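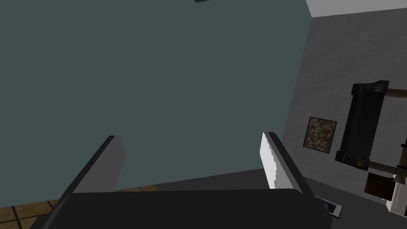

Norby has put up the teaser for the Filali reunion special. Notes on it in this thread, mostly about how the show was taped and what that does to the broadcast. Setlist spoilers are in the last few posts and I'll mark where they start.

The teaser runs 20 seconds. There is no full line of any song in it. The audio is the intro to "Slow Ferry" with the drums taken out and a crowd track laid under it.

The crowd track isn't from the hall. It has a long stadium tail and the Hodunmont doesn't ring like that. The room seats 994, has a low balcony, and is close to dead above the midrange. Expect the real audience sound to be shorter and drier.

Taping was spread over 2 nights with the same running order both times. The band wore the same clothes for both, so the edit can cut between them freely. You can catch it in the teaser if you watch Anel Shabalala's guitar strap. Brown in the wide shot, black in the close-up.

Tempo is the part people ask about. If a band plays to a click, you can put picture from one night over sound from the other and it will hold for a whole song. Without a click it drifts within a verse and the editor has to stay on shots where you can't see hands or mouths.

Filali never used a click on their club tours. According to the production notes Norby sent out with the teaser, they used one for this, in the drummer's ears only. That is the usual compromise.

The drummer is still Tumelo Van der Merwe. He pushes ahead of the beat in choruses and always has. A click doesn't remove that. It just brings him back by the next bar.

Lead vocals are listed as live for the whole program. Backing vocals are listed as "live and supported," meaning there is a playback layer under the singers in places. Most TV music specials do this. The credit is worded more plainly than usual.
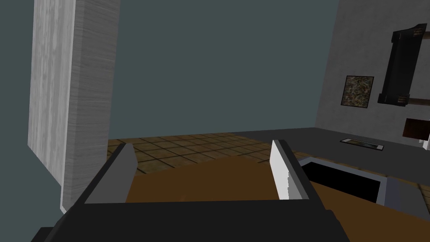

Open gripper, brown countertop. Render.

Back to the broadcast. The 9 PM slot is the short version with ad breaks. The long version goes on Norby's streaming app when the first one ends. If you only plan to watch one, pick the long one. The short one fades out of songs before the last chorus.

The loudness will be different too. The broadcast feed is leveled so the show sits close to the ads. The app version keeps more of the range. On the last Norby music special the quiet songs were noticeably quieter on the app, and people thought their TVs were broken.

Surround is on the app only, and only if your box asks for it. If you get plain stereo, check the sound menu on the box first. The app menu shows the option whether or not the box can pass it along.

Captions: lyrics will be captioned in both versions. Fatima Lekota wrote new verses for at least one song, so the caption file had to be done from the tapes. Printed lyric sheets from the old albums won't match.

Guests named so far are Anitha Kurup on strings and Mỹ Thái on keys. Kurup also wrote the string arrangements. Thái is filling the part that used to be handled by samples, so those songs should sound less fixed than the records.

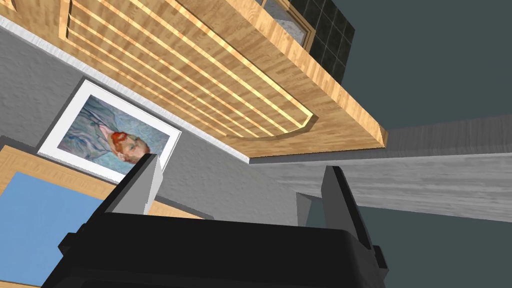
BELTDALE, August
Picking this up again after the press screening at the Hodunmont. They showed the long version through the house system, so take my comments on the mix with that in mind. A room PA tells you little about what a living room will get.

Picture first. Camera work is restrained. Long holds, few crane moves, and the cuts fall on phrases instead of beats. The side camera at stage left is slightly warmer in color than the others and it was not fully matched. You will see it in the slow songs.

The strings are mixed low in the first part of the show and come up later. I don't know if that was planned or if someone fixed it partway through the job. Kurup's arrangements are worth hearing, so I'd have liked them up from the start.

Lekota's vocal is dry and far forward. Almost no reverb. Small pitch errors were left in. I counted that as a plus, others in the row behind me did not.

SETLIST SPOILERS FROM THIS POST ON.

They open with "Paper Harbor," not "Slow Ferry." The teaser song is in the middle of the show and is played a step lower than the record. The lower key suits her voice now.

The new verses are in "Paper Harbor." Same chord pattern, different story. The bridge is gone and Thái has a solo in its place.

There are 2 songs from the unreleased third album. Neither is titled on screen. The screening handout calls them "New A" and "New B," and Norby's press desk would not give anything further.

"Copper Line" is missing. It was on the running order both nights and the audience heard it, so it was cut in the edit. My guess is a rights problem with the sample in the intro, but it's a guess.

The closing credits run over rehearsal audio with no crowd on it. Leave it playing. Van der Merwe counts in a song that doesn't appear anywhere else in the show, and it goes on for a full verse before the fade.

Will add the app's audio specs to this thread when Norby posts them.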